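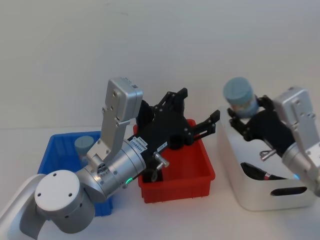
Skiltudby started with one complaint: most storage advice is written by people who want to sell you storage. We teach sorting and packing, and we don't believe a bin has ever made anyone tidy. Our own setup is plain. There's a red bin, a blue bin and a white box with an oval handle cutout on the tabletop, and most of what we have to teach can be done with those. A light blue container standing in the blue bin is fine by us. Buying a label maker for it is where we start asking questions.

Gwawr Powell and Elis Cadwaladr run the classes. Gwawr used to pack orders at Flostitz and still distrusts any system that needs a color chart. Elis came from Dafis, where he wrote the stock lists -- 505 lines at the worst point -- and he'd like never to see one again.

We've had 184 people through the basic course. Did it change their lives? We doubt it. A fair number wrote back to say they can find the tape now. The course takes 4 evenings, which some people think is too many, and they may be right.

We don't give out certificates and we don't sell containers. If you want to see how we work before paying, come by Room 118 in the Revden building after 6 p.m. and bring a drawer you're sick of.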